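Shared Cell Rules: What Changes in June

The working rules for the shared robot cells at Clidville and Leltgate have been revised. The new version replaces the old two-page sheet on the door and applies to everyone who books a cell, including visiting groups and anyone who only comes in to collect a few runs. Most of it will look familiar. The parts that changed are the ones people kept asking about: what may be on the table while an arm is powered, how cables are handled, who clears the cell, and what gets written down.

The rules were put together by the Lusano project group after a review of the booking notes from both sites. The notes covered 400 sessions. Few of them recorded anything serious, but the same small problems came up again and again. Cables got caught, objects were left within reach of an arm that the next user then homed, and speed settings were carried over from one task to another without anyone checking.

What counts as the work area

The old sheet said to "keep the work area clear," and people read that in different ways. Some took it to mean the spot where the task object sits. Others took it to mean the whole room.

The new text uses the reach of the arm. Anything the arm, the gripper or a hanging cable could touch in any pose counts as inside the work area, whether or not the planned motion goes there. For the table-mounted arms, this usually takes in the whole near half of the table and a good part of the air above it. Measure it once for your setup, mark it with tape, and leave the tape down until your booking ends.

Inside the work area you may have the task objects, the fixtures that hold them, and equipment that the task needs. Spare hardware should go on a side table or a shelf. If spare hardware has to stay on the main table because there is no other place for it, it goes on the side away from the arm, and it is listed in the session sheet as a fixed obstacle. The planner must know about it too. A note on paper does nothing for a motion that was computed on a bare table.

Household items such as cups, bowls and utensils are fine as task objects. They should be empty unless the protocol calls for contents, and any protocol that uses liquid needs a separate sign-off from the site lead. Drinks stay outside the cell, as before.

Cables

This section is the longest in the new document. A loose cable can do two things: catch on a moving joint, or drag an object into the path of the arm. Both showed up in the review.

Cables that run along an arm are to be strapped at the link, with enough slack for the full range of the wrist and no more. After strapping, jog each joint to its limits at low speed and watch the loops. If a loop swings wide enough to pass over the fingers, shorten it or move the strap. Do this again whenever a camera, sensor or gripper is swapped, even if the new part is the same model as the old one.

Cables on the table are a separate matter. A cable that is in use is taped or clipped to the table along its route, and it should leave the table on the side away from the arm. A cable that is not in use is unplugged at both ends, coiled, tied and put away. If the cable itself is a task object, as it is in several of the current handling studies, write that on the session sheet along with its length and connector type, so that the next person does not clear it away or plug it in.

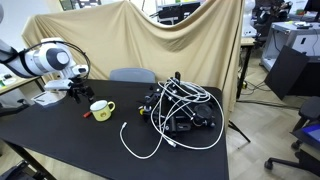 Arm over a shared table, with a mug, a black mechanical assembly and a long white cable on the tabletop.

Floor cables are covered by the building rules, which have not changed. Keep them out of the walkway between the table and the door, and use a cover where they have to cross it.

Before you power the arm

The startup check now has 6 steps. It should be done by the person who will hold the stop button, and it is done again after every break in which the cell was left unattended.

1. Walk all the way around the table and look at it from each side you can reach.

2. Compare what is on the table with the session sheet. Remove anything that is not listed, or list it.

3. Check the gripper fingers for play and the mounting screws for tightness.

4. Check straps and connectors on the arm.

5. Press the emergency stop, confirm that the controller reports it, and release it.

6. Read the speed and force limits on the controller out loud to the second person. Do not assume they are the ones you set last time.

If a step fails, leave the arm off and write down the step and the reason. A failed check does not count against your booking hours.

People and chairs

Two people are needed for any first run of a new motion, a new object or a new gripper. One runs the program and one holds the stop. For repeat runs with no changes, one person is enough as long as that person can reach the stop without leaning over the table.

Chairs may stay in the cell, but they must be outside the tape when the arm is powered. That includes chairs behind the table, which are easy to forget. Rolling chairs should be parked with the seat turned away from the table so that nobody sits down into the work area by habit. Please do not use a chair as a shelf for laptops or parts.

Backdrops and hanging cloth are allowed. Several groups use them to keep the background plain for the cameras. Fix the cloth at the top and leave a gap between its lower part and anything that moves. A cloth also hides whatever is behind it, so the person holding the stop should check the far side before the first run and tell anyone working there that the arm is about to move.

Speed limits

The default limits are unchanged for teleoperated work. For autonomous runs, the first pass of any new program is done at the lowest speed setting, with the gripper open and no object on the table. The second pass may include the object. Full task speed is allowed after two clean passes, and both are to be noted on the sheet with the program version.

The Qiu grippers have their own force setting, which is kept in the gripper and not in the arm controller. Resetting the arm does not reset it. Check it in the gripper menu at the start of each booking. At Leltgate this has been added to the label on the charging shelf.

Clearing up

The arm goes to its rest pose, power is switched off at the controller, and the fingers are left slightly open. Task objects go back in their bins. Assemblies that are too heavy or too awkward to move may stay on the table for up to 2 days if they carry a tag with the project name and the date of removal. Anything without a tag will be moved to the holding shelf.

Small loose parts should be picked up before you leave, including those on the floor. Screws, caps and short connectors are the usual finds. A loose part under the gripper has already cost Clidville one set of finger pads this year.

Session sheets

Both sites now use the same sheet, so a group that moves between Clidville and Leltgate no longer has to fill in two forms. The new sheet has a box for fixed obstacles, a box for cables used as task objects, and a line for the limits read out at startup. Blank copies are in the tray beside each cell. The online version has the same fields in the same order and either one is accepted.

Please hand in sheets even for sessions in which the arm was never powered — setup time counts toward the usage totals, and those totals decide how many hours each project is given in the next round.

The old sheets can be used until the end of June. Comments on the new rules can be left in the comment book at either site or added to the shared document under the section they refer to.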